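## Pokholm electric steamer: a very happy three months

I've wanted a proper electric steamer for years, and I was so fed up with balancing a basket over a saucepan (and scorching the saucepan) that I finally bought the Pokholm in August. I love it! It's a simple white pot with a steel rim and a metal tray full of little holes, and you work it with one knob on the front. No app, no beeping.

Buns are what I bought it for, and buns are what it does best. They come out soft right through, and the bottoms don't go soggy the way they did in my old basket. I do four on a plate for lunch most Saturdays, and more if anyone's coming round.

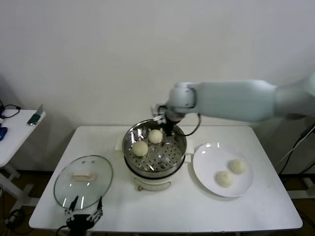 *Words: Bellamy | Kitchen things*

Two on the plate and two still on the tray, all nice and pale, which is how I like them. The lid is clear glass, so you can keep an eye on things without letting the steam out, and it lies flat on the table while you're dishing up.

Grumbles? The lead could be longer, and the tray needs a scrub with a brush if you let dough dry in the holes. I've also tried dumplings (lovely), broccoli (fine) and a small sponge pudding (heavy, probably my fault).

My sister has the Plorau, which is bigger and takes up half her worktop. I'd still pick mine. Next job is fish, once I've found a dish that fits.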